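We use cookies to keep this site working. Accept / Manage settings

13/02/2022 - open day notes

Visitors in two groups, the second one bigger than we planned for. Rahel Auer did the introduction and I ran the packing bench. Talk cut to 26 minutes after the January run-through, still too long for the younger ones.

Galetti people asked mostly about cycle time. Adamczyk wanted to know how we handle soft items. I said pencil cases are harder than boxes - the grasp point moves when the fabric folds - and left it there.

Reset between demos: set at 30 seconds on the sheet, nearer a minute with people talking to you.

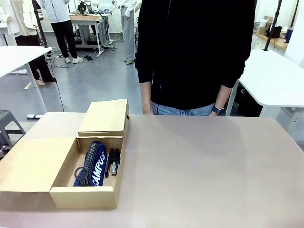 For next time, print the item list larger and tape down the cables before doors open. Rahel has the sign-in sheets. Werus asked for the slides, not sent yet.

Recent entries
Nincombe gripper pads, second batch
Bench lighting check
Log cleanup: first 1,000 episodes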